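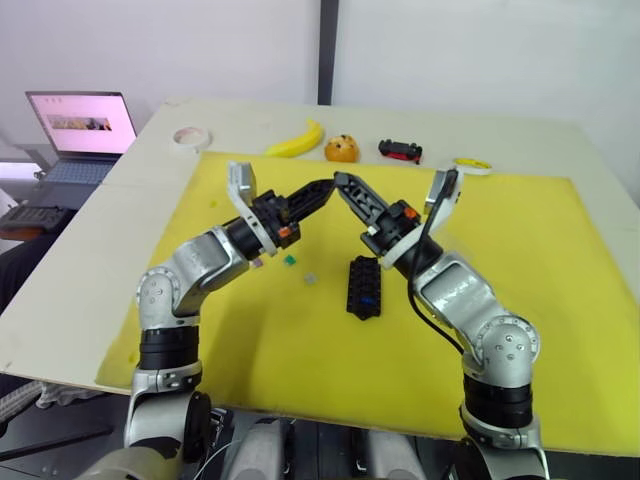
## 4. What happens to a work permit renewal after it's mailed

I started this part of the study with a pretty simple question: when somebody in Billport mails in a work permit renewal, where does the paper go? I'd assumed I could answer it in an afternoon. I ended up spending most of July on it, and I'm still a little fuzzy on one of the hand-offs (more on that in 4.2).

The sample is 130 renewal files, all handled by the legal aid office in Billport or its sister office in Nerneddale. Clients signed a release before I saw anything, and I worked from copies with names and file numbers blacked out. I also sat down with 20 applicants, mostly at their kitchen tables, and asked them to tell me the story of their renewal in whatever order they liked. People remember this stuff in amazing detail! One woman could recite every letter she'd gotten, including the one that told her to ignore the previous one.

### 4.1 The receipt notice

The receipt notice matters more than I expected. Employers want to see it, the license bureau wants to see it, and landlords in Nerneddale have started asking for it too. Both offices log the notice in Briltis, their case tracker, on the day a client brings it in, so what I have is the date it reached the office and never the date it reached the mailbox. I tried to fix that with postmarks and gave up, since most people throw the envelope away.
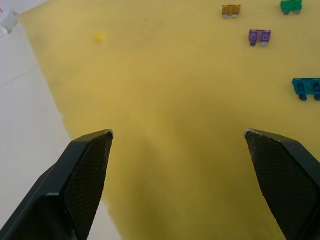

*Figure 1. Two black gripper fingers over a yellow surface.*

In 19 of the files the notice showed a misspelled name or a wrong birth date. I coded these by hand, twice, a week apart, and got the same 19 both times, which made me feel better about my coding and worse about the notices. Getting one corrected meant a phone call, a form and then a second wait, and the old permit kept running down the whole time.
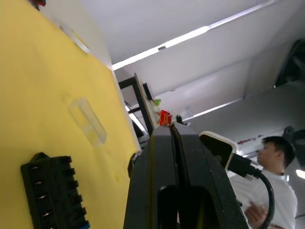
A few applicants told me they didn't bother with the correction at all. They carried the notice around with a passport and a short letter from the office and hoped whoever was looking would be nice about it. That seemed to go fine at work and badly at the license bureau, at least in the stories I heard.

### 4.2 The move to Fortin

Partway through my window both offices handed their scanning over to Fortin, an outside firm. I can see the switch in Briltis as a change in how attachments are named, and that's about all I can see. Some files have two scans of the same page, and a few have a cover sheet with nothing behind it.
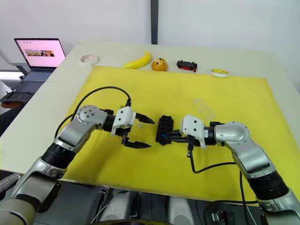

I kept the cover-sheet files in the sample and marked their dates as missing, so they drop out of the waiting-time figures in Section 5 but still count toward the error figures. A different researcher might have dropped them completely. I went back and forth on it, and the coding sheet has both versions for anyone who'd like to rerun things the other way.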